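Organic cotton shirt shrunk after one wash, is that normal??

Posted by Apinya Kaewmanee, 4/8/23
29 comments | Share

Bought a short sleeved shirt from Brerine in their organic range, label says 100% organic cotton, size M. Washed once at 40, hung on the rail, no dryer. Now a good 2 cm shorter in the body and the sleeves sit funny. Collar is fine, oddly. Shop says "natural fibres may relax" and wont take it back as I'd cut the tags off. Is this an organic thing or just a bad shirt? Was going to get two more in October for work. Also picked up a case in the same order, no complaints on that one.

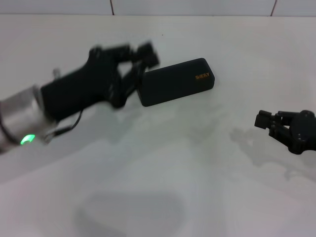

The case, black with small gold-ish letters

Any way of getting the length back? Don't want to bin it after one wear, defeats the point of buying the green stuff.

Radek Polák
14 helpful | Share

Not an organic thing. Organic is how the cotton is grown, says nothing about how the cloth was finished. Cheaper makers skip the pre-shrinking so it happens in your machine instead. Had the same with a Khokhar tee, lost length and went wide, like a box.

To get some back: soak it in lukewarm water with a good squirt of hair conditioner, half an hour. Don't wring. Roll in a towel, press, then lay flat and pull gently down the body, bit by bit, both side seams and the placket. Weigh the hem down with something, leave till dry. 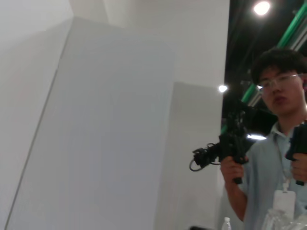
Do the sleeves last and pull them along the seam, not across, or you get a wavy edge. Wont come back all the way. I got maybe half. After that 30 max and never the dryer. If you iron, do it while its still a bit damp and pull as you go.

And write to the shop again. Tags off doesn't matter much if it's faulty, different from changing your mind. Say "faulty", say you followed the care label (you did follow it? check it doesn't say 30).

Teodoro Varela
3 helpful | Share

just buy a size up. always do with cotton

Boonmee Intarasuk
6 helpful | Share

Agree with Radek on most of it, but I'd skip the conditioner on a pale shirt, left a greasy patch on mine that took two washes to shift. Baby shampoo did the job. For the October ones look for "pre-shrunk" or "sanforised" on the label, Kitano put it on theirs. Bit dearer but the three I have are still the right length.

Load more comments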